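Put the due dates back

Writing this between grading piles so forgive the shape of it. I've wanted to get it down since March, when Cernby announced that starting next year all of its online high school courses go fully open. No due dates inside the term. One closing date, last day, everything in by midnight. They call it student-directed pacing. I call it a trap door.

I teach two sections of online English and one of government. Been doing it long enough to remember when we mailed the novels. I like online school. My own nephew finished that way and he would not have finished the other way. So please don't file this under cranky teacher hates computers. I'd do this job over a classroom job any day of the week, and I've had both.

But the open calendar is a bad idea and somebody who works in it should say so.

Start with what happens. A student enrolls. First week, lots of logging in. They click around, they do the syllabus quiz, they write me a nice hello. Second week they do half of unit one. Then it's a cousin's wedding, or a flu, or a new job with bad hours, or just a Tuesday with nothing pushing on it. And nothing is late, see. That's the whole selling point. You can't be late. The dashboard in Skeltach shows a green bar no matter what you've turned in, since there's no date to compare it to. Green in week three. Green in week ten. Then the last week comes and the bar goes red all at once and I have a kid, a good kid, with eleven essays to write by Friday.

I've read those essays. All of them. The first one is okay. The fourth is a paragraph. The ninth is somebody else's, or nobodys.

Now the argument from the district. I want to be fair to it. Radymyr Stelmakh, who runs the online program and who I get along with fine, put it this way at the spring meeting: deadlines punish the students who came to us to get away from deadlines. The girl who skates at five in the morning. The boy who watches his brothers until his mom gets home. Kids with illnesses that don't keep a schedule. For them a due date every Sunday night is one more thing to fail at. He's right about that. I have had every one of those students and I've moved dates for all of them without a form or a doctor's note.

But look at what he's describing. He's describing students who need dates moved. That takes a date. You can't move what isn't there. And when a kid writes me to say can I have until Wednesday, I learn something. I learn she's alive, she's reading the assignment, she's got a plan, and something is going on at home. The extension request is the best piece of mail I get. Under the open calendar I don't get it. Why would she write? She's not behind. She's green.

I went back and looked at my mail folder from the one pilot section we ran open. Same course, same books, same me. Almost no messages from students between week two and the last week. I thought at first the mail was broken. I even sent a ticket in.
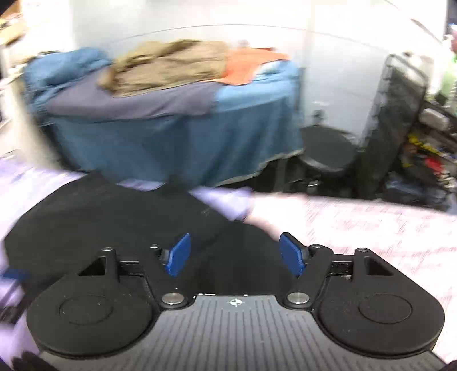 So what would a decent pacing policy look like? I think most people arguing about this picture only two settings, clamped shut or wide open, and they've each picked a team. Clamped shut is the old packet school. Sunday, 11:59, zero if you miss it, sorry about your grandmother. Wide open is what we're getting. I want something set like those two blue fingers, tilted in toward each other with a gap left between. One side is the date I'd like it, the other side is the date I stop taking it, and there's room in the middle for a person to have a bad week. An open V, if you need it drawn on a whiteboard for the board. The width can change from kid to kid. What I won't give up is having two sides.

In practice, this. Each unit gets a target date and a door date. Target to door, 15 days. Turn it in by the target and you get full comments from me, the long kind, and a chance to rewrite. Turn it in between target and door, you get full credit and short comments. After the door you talk to me. On the phone or on video, not in a comment box. We work out a new door and I write it down. That's it. No points off at any stage, I don't believe in points off, points off is just a fine for being poor or tired.

Someone will say that's just deadlines with extra steps. Yes. It is deadlines with extra steps. The extra steps are the job.

Remo Zürcher teaches the math side and he disagrees with me, loudly, and I promised I'd put his case in. He says math students online really do move at wild speeds. He's had a sophomore finish algebra two before Thanksgiving and start precalculus the next morning. Dates would have bored her right out of it. Fine! Nothing in my plan stops anybody from going early. A target date is a floor under you. It was never a ceiling, I don't know why every conversation about pacing ends up being about the one kid who sprints. She's going to be okay. She was going to be okay with a library card and a flashlight. I'm worried about the kid in the middle who doesn't sprint and doesn't write to me and whose parents see green.

Which, parents. Parents are the ones nobody asked. The district mailed out a survey about the new calendar and the question was, would you like your student to have more flexibility. Who says no to that? Ask me if I'd like more sleep. Ask them instead if they'd like to find out in the last week that the course isn't passed. I get those phone calls. They're awful calls and the parent is right every time. "But it said he was fine." It did say he was fine.

Then there's money, and I'm going to be quick because it makes me grumpy. The program counts enrolled seats. We had 1,140 last fall and the goal in the slide deck is 3,000. An open calendar is easier to sell and much easier to run. No extensions to approve, no progress reports to send, fewer teacher hours per seat. They're talking about doubling my sections and I'd bet it's possible on paper, seeing as for most of the term I'd have nothing to grade. The contract with Vesis for the tutoring chat is priced by the seat too, used or unused. I'm not saying anyone sat in a room and planned for kids to drift. I'm saying that if they drift, the budget doesn't feel it until the year after, and by then it's a different slide deck.

And the last week. Has anyone thought about the last week? If up to half of my students turn in most of their work in those five days, and that's what the pilot looked like, there's no version of me that reads it properly. I'll skim. I'll be honest, I did skim. You give a B to a thing that's shaped like a B. So the student who finally sat down and did the reading and had a real thought in essay seven gets a checkmark from a teacher with dry eyes at one in the morning. That's a rotten deal for her. She'd have gotten half a page from me in October.

Feedback has to land while there's still time to use it or it isn't feedback, it's a receipt. This is so basic to teaching writing that I feel silly typing it. Essay two is supposed to be better than essay one because of what I said about essay one. If one and two come in on the same night I could mail my comments to the moon.

I know college is the other argument. They'll have to manage their own time in college, so let them practice. Have you seen a college syllabus lately? It's wall to wall dates. My old student at Didenko sent me hers and it ran four pages, weekly quizzes, drafts due, lab reports due. Jobs have dates. Rent has one. I can't think of where in adult life a person gets handed eighteen weeks and a pile and told to surface at the end. Graduate school maybe, and look how that goes.

Teaching a kid to manage time means giving her some time that's the right size. A week. Two weeks. Let her blow one, talk it over, try again on the next. You get nine or ten tries in a term that way. Open calendar, you get one try, and it's the whole credit.

What I'd ask for, if anyone at the district reads this far. Keep the open option for students who request it, with a counselor and a parent on the call, and check in on them every two weeks. Everyone else starts with targets and doors. Fix the green bar, please, this summer, before anything else, even if you ignore the rest. A bar that can't turn yellow isn't telling anybody anyting. And leave section sizes alone until you've seen one full year of it.

The comment period is open until the next board meeting. They want it in writing, under 1,000 words, and yes, I noticed, it has a deadline. Mine's going in tonight after I finish this stack.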